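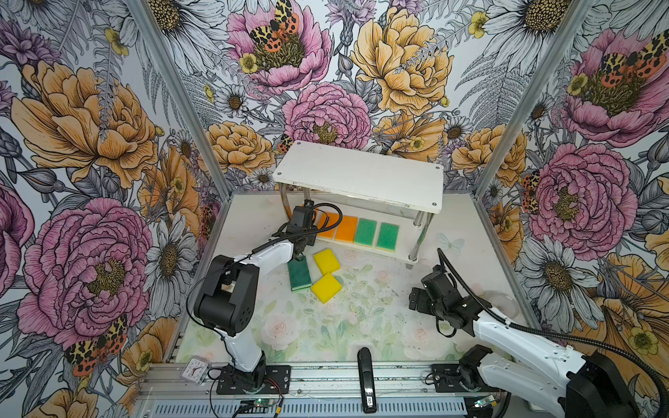
Support > Radio & Alerts > Ticket 3112

Patrol handsets not passing alerts, Kudel crossing
Status: open, partly fixed
Priority: high

Tuesday, first report. Night patrol at Kudel says panic button does nothing past the river. Handset beeps, no alert at the Mestura control desk. Voice is fine.

Checked: battery ok. Channel ok. Firmware same as the Sutcliffe post, where alerts go thru.

6:40 pm – asked patrol to resend from the school gate. Arrived. Resent from the river, nothing. So it's the relay or the routing.

7:15 pm – logged in to Prillodari relay. Alert queue stuck, over 50 messages, oldest from the afternoon. Cleared it. Queue fills again.

7:50 pm – found it, maybe. Relay is sending alerts to the old desk address. Desk moved in April, voice got updated and the alert route didnt. Changed it, restarted.

8:05 pm – test from river: 2 sent, both received. Delay 7 seconds. Leaving ticket open until a full night passes.

Workaround for now: press the button AND call in by voice. Do not rely on the button alone. Market road patrol too, they share the relay.

Still to do: check backup relay for the same old adress. Print new card for the handsets.

Comments

kudel_nights: worked for us at the bridge, first try

post4: our handset still says "no route". do we need to restart it?

support desk: yes – off, battery out, back on. Tell us if it stays.

Contact the desk | © Mestura Community Safety Radio | Back to top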